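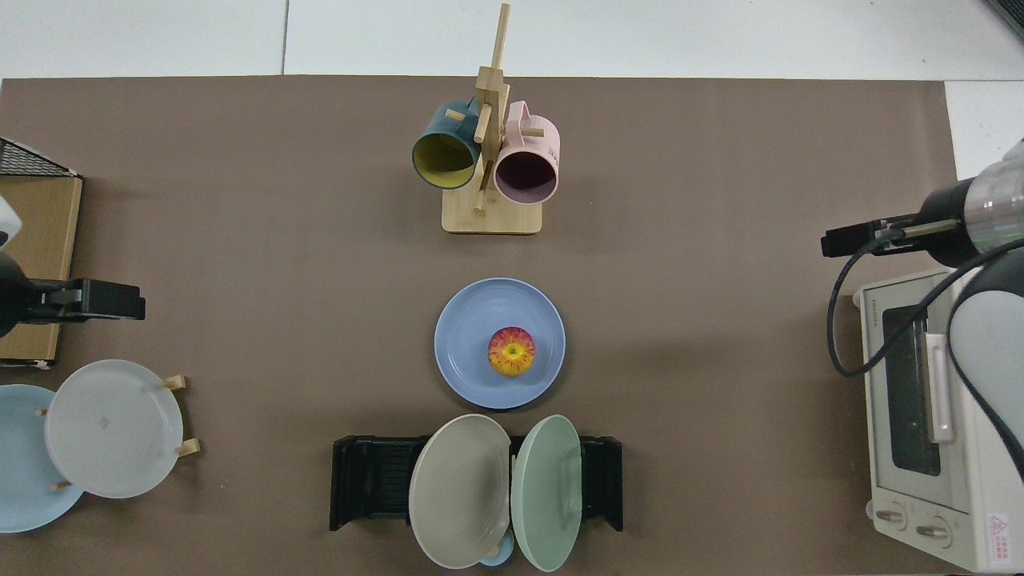 Photo: Cyril Lambert

Kitchen > Cleaning > Stains

Search this site Enter keyword Go

How to Get Tea and Coffee Stains Out of Your Mugs
By Noel Bautista
July

My mother drank her tea so strong you could have painted a fence with it, and every mug she owned had a brown ring inside that she swore made it taste better. I loved her dearly, but I like a clean mug, and over the years I've settled on a method that takes very little scrubbing and uses things you probably already have under the sink.

Start with baking soda. Put two teaspoons in the bottom of the mug, add just enough warm water to make a thick paste, and rub it around the stained part with a soft damp cloth. Go gently! Let the paste sit for about 16 minutes (I usually fold laundry), then rub once more and rinse.

If there's still a shadow in there, and with an old favorite there often is, empty the mug and fill it with equal parts white vinegar and hot water. Leave it for 30 minutes, wash it with dish soap, and rinse it well so your next cup doesn't taste like salad.

Please keep steel wool away from glazed mugs. It leaves tiny scratches, and the tea settles right into them. Mugs with gold trim or painting on the outside should skip the vinegar too, and I'd keep the paste strictly to the inside.

Dry them with a clean towel before you put them away. A mug tree is lovely for the ones you use every day, and it frees up a shelf besides. Stacking is fine in a pinch, though I've chipped more rims that way than I care to admit.

For the everyday mugs, I do the baking soda part every couple of weeks, usually after supper when the sink is already full of suds and I'm standing there anyway. The travel mug lids need their own soak, and I put those in a bowl of warm soapy water overnight with the rubber rings taken out.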